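Keeping a small wet bench in order: glassware, tips and tubes
Posted in Bench Practice, January, 16:10, by pirklow_bench

We are a small teaching lab on the Dostside site and share one black-topped bench between two groups. The bench is short and has a shelf over the left end. I have been asked to write a layout for it, so that whoever comes in next finds things where the sheet says they are. My draft so far:

Glassware at the left, tips beside it, a shallow tray in the middle, conical tubes in their rack at the right. Beakers in front of flasks. Tip boxes stay closed unless you are pipetting from them. Nothing is stored in the tray. It is a landing place for whatever you are working with and it goes back to empty when you leave. 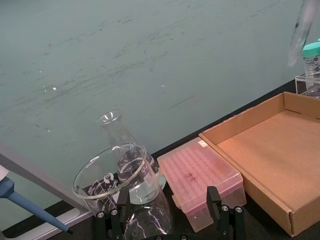

Beaker, conical flask and pink tip box on the bench.

Two points I would like views on. The first is whether the flask should live on the bench at all or go back to the cupboard each time. The second is tip boxes. We write on the lids by hand, and half the writing is illegible within a month.

Reply from chareonsuk_n, 16:34

Flask to the cupboard. A conical flask with a little clear liquid left in the bottom is the commonest unlabelled item in any lab I have audited. It could be water or it could be something else, and the next person has to treat it as something else. If it stays out, it needs a label with contents, initials and date, including when the contents are water.

On the lids, use tape. Ink straight on polypropylene comes off with ethanol. Put the tape on the front face as well, so the box can be read when another is stacked on top.

Reply from banden_tech, 16:52

I disagree on the cupboard. Every trip there and back is a chance to chip a rim. We kept breakage records for a year at my last place and most of the losses were in transit or in the sink. Very few happened on the bench. Leave the flask out, clean and inverted on a peg if you have pegs, upright if you don't.

I agree about the tape.

Reply from pirklow_bench, 17:05

No pegs. There is wall behind the bench but it is painted and already well scuffed, and estates will not let us drill it. Upright it is, then, with the rule that anything left out overnight has been emptied and rinsed.

The tray is the part people query most. It is plain cardboard, open, with low sides. I prefer it to plastic for dry work as it doesn't slide about, and when it gets marked it goes in the recycling. The tube rack beyond it is clear acrylic and gets washed with the glassware.

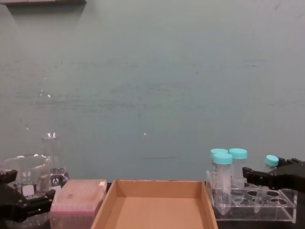 Nantana Suksawat: Cardboard is fine for closed tubes and unopened consumables. I would not put it anywhere near open liquid. It wicks, it can't be wiped down, and once the base has gone soft it fails when you lift it. If the tray sits next to the beaker, sooner or later it will be holding wet things.

Reply from pirklow_bench, 17:21

Fair. I have put the tip box between the glassware and the tray on purpose, as a sort of kerb. I will add a line saying closed containers only.

Reply from banden_tech, 17:30

A tip box is not bunding. It weighs next to nothing and it is the one thing on that bench you most want to keep dry. If you need a barrier, leave a gap. A hand's width of bare bench does the job and costs nothing.

What size are the tips, by the way? If they are 1000 microlitre, keep only 2 boxes out and the rest in the drawer. We had 7 open at once last term and could not say which were still sterile.

Reply from pirklow_bench, 17:38

The sheet covers 1000s only. Two boxes is sensible and I will put it in. The gap I can't promise. With the glassware, tips, tray and rack in a line there is not much bench left over. I could turn the tray end-on, which would free up some width, but then its front edge is close to where people rest their forearms.

Reply from chareonsuk_n, 17:49

Move the beaker, then. It doesn't need to be in front of the flask. Large beakers get knocked by sleeves, and with clear glass in front of clear glass it is hard to tell one rim from the other when you reach in.
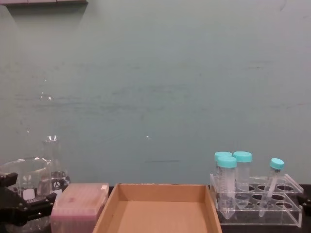 Revised bench sheet (pirklow_bench, 18:15)

1. Glassware at the left, beaker beside the flask where width allows. Empty and rinsed before you leave. Anything not empty is labelled.
2. Tip boxes closed. Two out at most. Tape on lid and front face.
3. Tray in the middle, closed containers only. Replace when marked or soft.
4. Tubes in the acrylic rack at the right, caps on.
5. Nothing on the shelf above the bench that could drip.

I have left the flask on the bench. I accept that this is not unanimous.

Comments (3)

kelp434: Item 5 should be item 1.

chareonsuk_n: Still the cupboard, for the record. The rest is fine.

dostside_stores: We have spare label tape in white and yellow. Ask at the hatch before 15:30.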